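Cell Rules, Second Edition (Now With Fewer Adjectives)
2022-08-05

The Zollgate line's rules for robot work on used computers have been rewritten. The old ones ran to 24 pages, and the word "appropriate" appeared on most of them. Appropriate gloves, appropriate clearance, appropriate care. Everyone at the Plerkamville site signed them in February, and everyone then went on doing what they had done before, which was mostly fine and now and then expensive.

The new edition has 12 rules and fits on two sides of a laminated sheet. It applies to all teardown and refit cells, including the one still labeled "temporary" on the floor plan. A few of the rules drew comments during the trial period, so we'll take those.

Rule 2, power. The mains lead comes off the computer before it goes on the bench. Unplugging it at the wall and leaving the lead attached doesn't count, however firmly you intend to remember which plug was which. Power supplies are not to be opened in the cell at all. We have a contractor for that, Nazari, and they have their own rules, which are longer than ours.

Rule 4, hands. If the arm is inside the case, your hands are outside it. We were asked whether this covers "just nudging a cable." It was written with just nudging a cable in mind. Stop the arm, wait for the stop light, nudge, step back, restart.

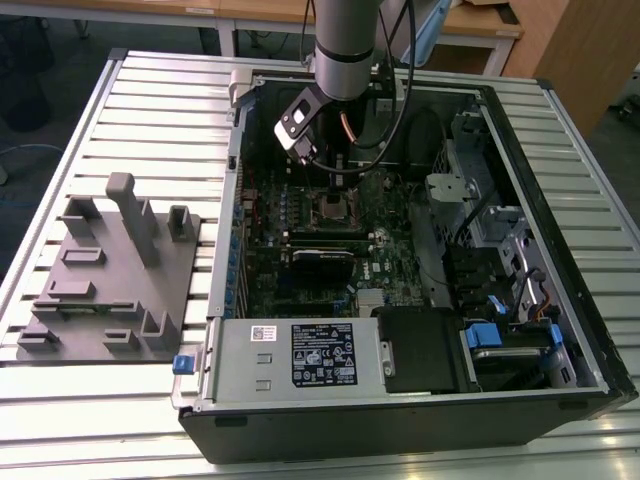 An open tower on the bench, with the gripper over the motherboard.

Rule 5, cables. Before each run, look at anything that hangs from the arm or sits loose in the case, and move the arm through its path once at slow speed. If something catches, fix the routing and do the slow pass again. Tape is a repair for the rest of the shift and must be written in the log as such. There is tape in cell three that has been there long enough to qualify for a pension.

Rule 7, fixtures. Printed fixtures get a revision number and a check for cracks at the start of each week. When you change one, the old one goes in the bin. It does not go in the drawer "in case." We emptied the drawer in July and it took most of an afternoon.

Rule 9, force. The gripper limit for memory and cards is set in the Tavari control software and needs a second sign-in to change. Yes, this is slower. If a part won't come out at the set limit, there is nearly always a latch you haven't released, and the robot will not find it by pulling harder. Neither did the last shift.

Rule 11, logging. Every stop gets a line: time, cell, what the arm was doing, what you did next. "Robot acting weird" is no longer accepted, though we concede it was often accurate. We will review the log every 900 runs and change the rules where it shows they are wrong. Five people have already bet on Rule 7.

Sheets are in the rack by the cell doors. Please sign for one by the end of next week and hand in the old booklet at the same time. If yours has been propping up a monitor, bring it anyway and we'll find you something of appropriate thickness.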